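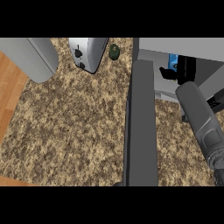
Atelier robotique domestique – Groupe Simulation et manipulation

Avis sur Ivau, le simulateur de cuisine de Daltow
par Kaisu Ikonen, 27 novembre 2022

Voilà six mois que nous travaillons avec Ivau, et j'avais promis à Benedikt Gasser d'en écrire quelques lignes (il me le rappelle gentiment à chaque café !). Nous avons pris la licence de base en mai, à 359 francs par poste, avec le module à deux bras.

Ce qui m'a plu tout de suite, c'est le plan de travail. Le granit moucheté est très réussi, le grille-pain a ses deux boutons noirs, et il reste à gauche une belle surface dégagée pour poser ce que l'on veut. Les ombres sont douces – peut-être un peu trop sages pour qui veut malmener un algorithme de vision.

Le catalogue compte 51 cuisines, et je ne les ai pas encore toutes visitées. Mathias Zwahlen a lancé 500 essais en une nuit sur une machine assez modeste, sans un seul plantage.

Côté regrets, la vue d'en haut est vite encombrée par les bras, et le réglage du point de vue se cache au fond d'un menu bien mal traduit. La documentation des pinces mériterait aussi une relecture. Le support de Daltow répond vite, en revanche, et avec beaucoup de patience. Nous renouvelons la licence au printemps.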